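Gülizar Kılıçarslan has run the kitchen at Handalora, a lunch place on the main street in Ukstead, since it opened. Soup is most of what she sells. I talked to her after the lunch rush on a day when the lentil had sold out early.

She learned to cook for large groups in a school cafeteria. The job was dull, she says, and she would do it again.

"You learn what a recipe does when you make it bigger. Salt doesn't go up the same way. Neither does time. I wrote all of it down in a notebook and I still use the notebook."

Handalora serves two soups a day, and one of them is always lentil. The other depends on what comes in from Aguiar, the farm that supplies most of her vegetables. In April that meant leeks, and customers got tired of leeks.

"So did I," she says. "But they were good leeks and they were cheap."

On a normal weekday the kitchen sends out 100 bowls. The record is 167, during the street fair last year, and she had to send Thắng La, her second cook, out for more bread.

I asked what people get wrong when they make soup at home.

"They boil it. They get the onions right, they buy nice stock, and then they turn it up high and walk away. Keep it low. Also, most people's pots are too small. If you can't stir without spilling, you won't stir."

She isn't fussy about brands or prices. Her own pot at home came from a yard sale, and she has had it longer than she has had the restaurant. 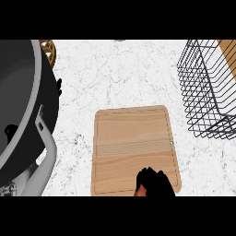 ## Prices and the second location

A bowl went up by 50 cents this spring. Kılıçarslan put a note on the door a week ahead – butter and rent, mainly – and heard two complaints.

"One was from my landlord," she says.

She has looked at a space across the river, next to the Pero bakery. The owner there, Yetunde Oyelaran, would like a neighbor who closes at three. The hood alone would need $2,000 in repairs, and Kılıçarslan hasn't signed anything.

"I'd have to be in both kitchens. Thắng could run this one, he knows that. I'm the one who isn't ready."

For now the hours stay the same, Tuesday through Saturday, 11 to 3. The cold cucumber soup comes back in June.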